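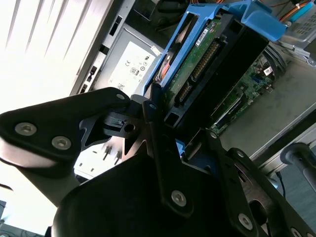 23 abr 2023 · Lectura: 2 min

Sigo con las torres de oficina que llegaron de Malabanan en febrero. El equipo 711 tardaba mucho en arrancar y la prueba corta de disco daba error de lectura, así que he pasado al interior. En este modelo el disco va en una bandeja de plástico azul, de las que no llevan tornillos, y queda con la placa verde hacia fuera. Hay que cogerlo por los lados y no apoyar los dedos en la placa. La etiqueta pequeña que lleva arriba no se lee sin lupa; para el inventario uso el número que da la BIOS.

Pendiente de este equipo:

— Clonar a un disco Gukel del armario antes de seguir con pruebas largas. Si la copia se para, anotar el sector y dejarlo.
— Comprobar el cable de datos con otro de repuesto. En el 736 el fallo era el cable y ya habíamos retirado un disco bueno.
— Limpiar el ventilador y la rejilla trasera.
— Pasar el número a la hoja de Karada, columna de discos retirados.

El 736 está cerrado y probado, con 4 GB de memoria. Va justo para el programa de Ivix, pero arranca bien y no hace ruido. Lo he dejado en el estante de salida con la hoja pegada encima.

Falta pedir bandejas. Las patillas se parten si se aprietan con el cajón frío — la semana pasada se rompieron dos — y las sueltas que quedan son de otro modelo y no encajan. En el pedido 115 solo venían cables y pasta térmica. Preguntar si las venden por separado o hay que comprar el chasis completo.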